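Produce bench notebook, August, entry 11

Start 8:30, lights already on. Carried over from last entry: get the produce set sorted into baskets, decide what gets replaced, stop losing pieces under the benches. Writing fast, lunch order closes soon.

Stock. Order from Arkura came in, the Gimora one still hasn't. Invoice number ends 2073, slip is in the blue folder with the others. Put the new pieces straight on the shelf before I remembered the tags, so had to take them all down again and tag them. 20 min gone.

Tag scheme, so it's written down someplace: green tag = long things, yellow tag = round things, no tag = do not use. Tag comes OFF before a piece goes on the table, goes in the tin, goes back on at the end of the day. Last month we had tags in pictures, tags on the floor, one tag in the printer.

Lemon. Started with it by itself on the white table. Likes to roll toward the long side. Tried a folded paper towel under it (bad, slides with it), then a dot of putty (better, leaves a mark on the table, comes off with alcohol). Settled on no putty and just setting it down on its flat-ish spot. Every piece has a flat-ish spot if you turn it long enough. Mark it with pencil, not pen. 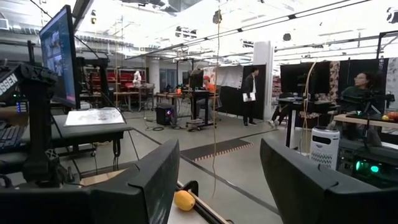 Lemon on the white top, red shelves at back left.

Shelves: red ones are full again. Anything that isn't produce or baskets should go to the wooden-top benches or in the bin. Started on the second shelf down and got maybe halfway before somebody needed the ladder. Label maker is out of tape. Wrote labels by hand on masking tape, they are ugly and they will do. Need to ask for a second step stool, put it on the Chareonsuk order with the tape and the alcohol wipes. That order has a 830 limit so the new drawer unit waits.

Floor: swept the near side only. Cable loop left where it was, not my cable.

Late morning. Baskets. Wire ones are staying, the plastic tubs from Arnel are going back. You could never see what was at the bottom of a tub so everyone just dug through it with both hands and the small stuff ended up squashed in the corners. Rule for loading wire: big pieces last, and nothing that can fit through the grid goes in at all (the radish learned this, twice). Wipe the rims before they go on the gray table, it scratches and then the scratches show up forever.
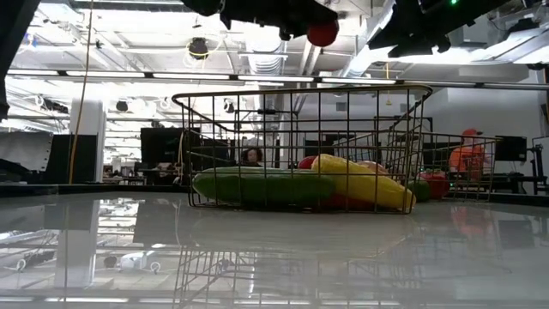 Loading order is still not right. I had been putting the long pieces in first, flat on the bottom, then the small ones on top, and the small ones work down the sides anyhow and you have to tip the lot out to get them. Second try was small first, long across. Front basket has the green cucumber type one lying across the left and middle with the big yellow one sloping down to the right corner, and there's a red-orange piece under the two of them that you can still spot through the wires without lifting anything. Good. That is what I want. What I don't want is the back basket sitting so close, the front one overlaps it and you end up reaching around. Leave a hand's width next time and put tape on the table so it stays that way.

Gray table also needs a decision. Looks great when it's polished, but everything reflects in it and I keep reaching for the reflecton of things. Matte mat? Ask about price. Not on this order.

Replace list:
cucumber type, spare only, current one OK
tomato, stem is loose, glue first
garlic, missing since before the move, give up and reorder
masking tape, wide
pencils

To do next:
finish second shelf, then third
chase Gimora
tub return label, box is by the door
tape marks for both baskets
check putty spots on white top came all the way off, did it in a hurry and the ligth was bad

Stopped 4:15. Tags back on, tin on top shelf left.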